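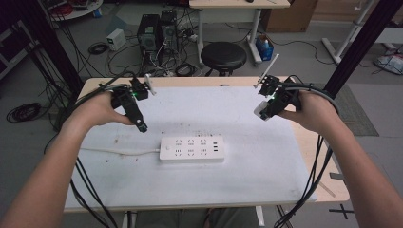
Hand-held gripper trial: common questions

Last updated: 29/07/2025

Which grippers are we comparing?
The Bravero and the Nustell. Both are held in the hand and cabled, and you use them as a pair.

How long is a session?
60 minutes, or 90 if you're also doing the cord and plug tasks.

How many recordings do we need?
500 for each model. The Bravero is at 469.

Can I swap models partway through?
No. Finish the block first – the Plekton controller has to be recalibrated for each pair.

What if a cable catches on my wrist?
Stop, free it and start that recording again. Mark the old one as discarded.

Who do I ask about bookings?
Declan Cronin. For controller faults, see Dexter Rosenthal.

When will results be out?
Late August.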